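January 2020

I've been promising to write up the gripper comparison since July, and a slow, rainy afternoon finally got me to sit down with a mug of tea and my notes (which are mostly arrows and coffee rings). So, the Sterel against the Qaisi, both on the same arm, both with a little camera at the wrist, both asked to pick up the sort of small parts I like to have lying around the bench.

The Sterel was my favorite going in, I'll admit. It cost me $494 secondhand from a shop in Renmont, it closes with a lovely soft hum, and I'd already gotten used to its habits. The Qaisi is quicker and a good bit louder, and for the first two evenings I was sure I'd send it back. Then I swapped the finger pads and started to like it a lot more — funny how much a bit of rubber can change your mood!

For parts I settled on push-button hardware, mainly the switch and the orange box it mounts in. The box is easy to grab, being square and chunky. The switch is another story, with that wide flat cap on top of a narrow collar and then the blocky blue contact part underneath, so you have to decide which bit you want to hold before you ever start closing the fingers.
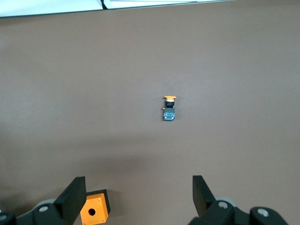 Should you grip a switch like this by the cap or by the body?

Go for the body whenever the fingers can get down to it. A button cap is meant to move, and a part that shifts while you squeeze it makes for a crooked lift.

I ran 16 tries with each gripper, going for the contact block every time. The Sterel missed 4 and the Qaisi missed two, and I'd blame my own sloppy approach angle for most of those. The Gorach controller was happy with both of them once I'd slowed the last stretch of the approach way down, so that's one less thing to fuss over.

I'm leaving the Qaisi on the arm for now. Next I want to try lowering the switch into the box, and I already suspect the hole is going to give me fits.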